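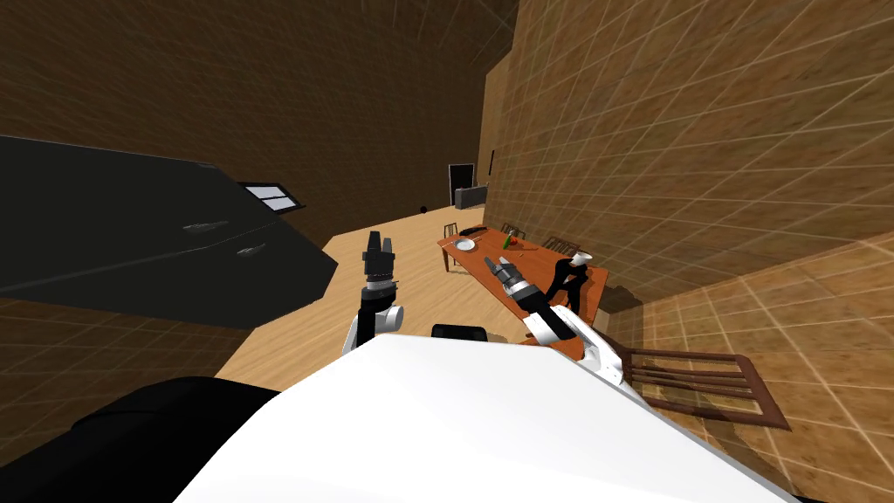 A table, from across the room.

I bought my kitchen table in March, off a man's front porch in Kornville, and I've been thinking about tables ever since. I know how that sounds. My sister has already told me how that sounds.

It started because the old one gave out. We had one of those drop-leaf things that came with the apartment, and one night the leaf dropped without being asked and took a pot of chili with it. So I went looking, the way you do now, on my phone in bed, and I learned that a new dining table from a decent store costs what my first car cost. The one I really liked, from a shop called Sistard over by the river, was $683. And that was marked down! Chairs extra, of course. I sat in that shop for a good long while with my palms flat on the top, like I was waiting for a seance to start, and then I went home and looked at the secondhand listings.

The porch table was $60. The man said his parents got it in 1960 when they moved into the house, and that five kids did their homework on it. I believe him, because if you get the light right you can read some of the homework. There's long division down at one end, pressed right through the paper, and one place where somebody wrote the word "because" over and over (a punishment, I assume, or a very tough spelling list). One corner has been chewed. I didn't ask by what.

Getting it home was its own adventure. It did not fit in my car. It did not fit in my neighbor's car. We ended up taking the legs off in the man's driveway with a wrench he had to go find, and then one of the bolts rolled under the porch, and by the time we pulled out it was dark and I'd been given a bag of lemons.

Now, what I wanted to know was whether I should refinish it. Everybody has an opinion about this. My sister says sand it down, start fresh, who wants a stranger's math under their oatmeal. My neighbor says leave every scratch. I called Chauhan, the repair place on the corner of my mother's street, and the woman who picked up asked me one question: does it wobble? I said a little. She said fix the wobble and then eat on it for a year before you touch the top. Best advice I've had about furniture, and maybe about a couple of other things.

So I fixed the wobble. Two of the corner blocks underneath had come loose, and I glued and clamped them and left the whole thing upside down in the kitchen overnight, legs in the air like a dead bug. I rubbed the top with a furniture wax called Prustau that smells like oranges and gym socks. It took me most of an evening and I put on way too much. If you try this, use less than you think, and open a window. I was buffing wax out of those long division problems until midnight.

What surprised me is how much more we sit down now. With the drop-leaf we ate on the couch, mostly, plates on our knees. You had to move the mail, pull the leaf out, find the bracket, and by then the noodles were cold. This one is just there, taking up more of the kitchen than it should. People come in, drop their keys on it, and stay. My sister came by to return a casserole dish and was still there at ten at night, picking at a pie and complaining about her boss, with her elbow right on top of somebody's eighth-grade arithmetic.

I do still think about the one at Sistard. It had a lovely edge to it, kind of soft and rounded, and it didn't have a chewed corner. I drove past last week and it was gone from the window. I hope whoever got it has kids with sharp pencils.

My year is up next March. I've got sandpaper in the hall closet, three different grits, still in the bag with the receipt. My sister asks about it every time she's over, usually with her feet up on the crossbar.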